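Zipper Pouches and Other Small Mercies

Posted 27/05/2024

A zipper that sticks is asking for candle wax, and what it usually gets is swearing. Rub a plain white stub along both sides of the teeth, run the pull up and down 5 times, and wipe off the crumbs.

Clear pouches go cloudy from hand cream and pencil dust. Dish soap and lukewarm water will do it. Skip the hair dryer, as I learned at a cost of one pouch and most of my dignity. Lay it flat on a towel for 30 minutes with the zipper open.

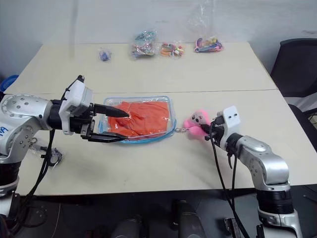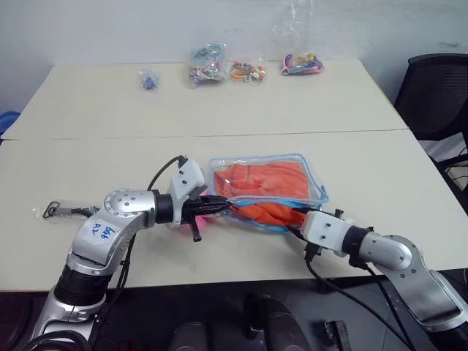
Chargers get a pouch each. Put them all in one and by May you'll own a nest. Label it on the outside, in marker, in words you'll still understand next year. My "misc 2" remains a mystery.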